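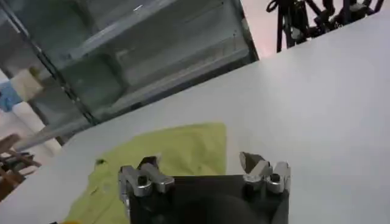 Monday, Jul 15, 2019

Notes for Dad's obituary, second session

Draft stands at 1000 characters. The Worthorpe paper charges by the line after the first 50 words, and the funeral home wants final text by noon tomorrow. Widad Saliba at the front desk there takes it by email only, no attachments.

Dates checked today against paper records:
Birth: certificate says Flindmont. The family Bible says Worthorpe. Went with the certificate.
Age: 82. His birthday was in February, so no adjustment.
Employment: Sleiman hired him as a draftsman and he retired as shop supervisor. The pension letter gives both titles. I had "foreman" in the first draft and took it out.
Service: discharge papers list Army, 2 years. My brother remembered three - he was counting the reserve time.

Open items. The order of the grandchildren is still by age, but my sister wants them grouped by parent. I do not have a strong view and will follow her. Spouses go in parentheses after the first name. "Preceded in death by" needs Uncle Ray added, and both of Dad's parents by full name, including Grandma's maiden name, which I have in two spellings. The headstone has the shorter one. Using that.

Cut the sentence on fishing from 31 words to nine. Kept the choir. Kept the line about the radio repairs, as half the street will look for it.

Service time is confirmed for Friday at 11, visitation one hour before. Burial is private, so the cemetery name stays out of the notice. Donations to the library in place of flowers.

Read the whole thing aloud to Mom over the phone after supper. She asked for one change: "husband" before "father" in the opening line. Done. She was quiet for a while and then asked me to read it again, so I did.

To bed at 11:40. Call the paper about the photo fee when they open.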